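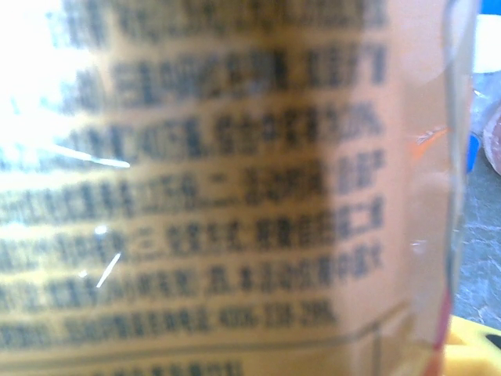

Bottle Sorting Task: Progress Since the Last Report

The Edley station is set up and in daily use. The operator works a pair of hand-held leader arms, and the two robot arms on the table copy the movement. Every run is stored with the joint positions, the gripper openings and the video from the wrist cameras and the fixed camera. The task is the one in the work plan: pick up plastic drink bottles lying on the table and put them in the trash bin at the far left corner.

By the end of November we had recorded 120 usable runs. A further 20 were thrown out, most of them for dropped video or for a bottle that rolled out of reach. The plan called for more than this at the halfway point. We lost time to a loose connector on the left arm and to an operator schedule that did not leave enough hours after training.

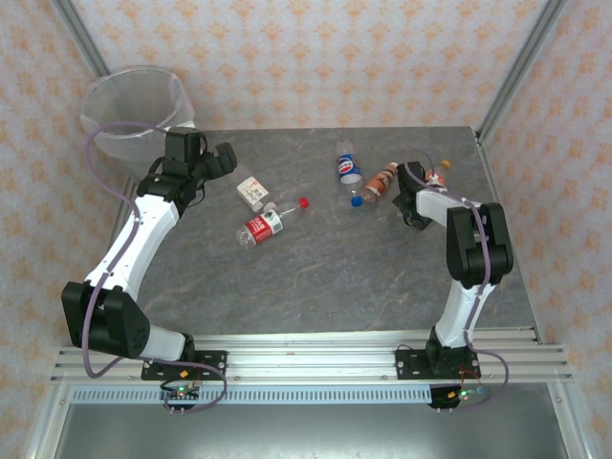

The Edley station with five bottles laid out and the bin in the far left corner.

Bottles are laid down in a new arrangement for each run, with necks and caps facing different ways. Labels also vary, so that the model does not come to depend on one color. Clear plastic remains the hardest part. At close range the wrist video picks up glare from the wrapper, and the print goes soft. We tried a diffuser over the lamp, which helped on some labels and made little difference on others. We will keep the diffuser and leave the rest of the lighting alone so the recordings stay comparable.

Operator training

Seven operators have completed the training. New operators tend to close the gripper too early and push the bottle away. The written guide, prepared with Wunico, now tells them to bring the fingers down close to the tabletop first, pause, and then close. It also asks them to finish a bad grasp by letting go and trying again in the same run. We want these corrections in the data.

First trained model

The first model, Shehu, was trained on the early runs only. In testing it put the bottle in the bin in 54 percent of attempts. Most failures came when two bottles lay close together. It also had trouble with bottles on the right side that had to be moved across the table.

Next period

We will record more runs with bottles close together, retrain Shehu on the full set, and repeat the same test. The spare gripper fingers are on order. The budget is on plan except for operator hours, and a revised figure for those is in the attached sheet.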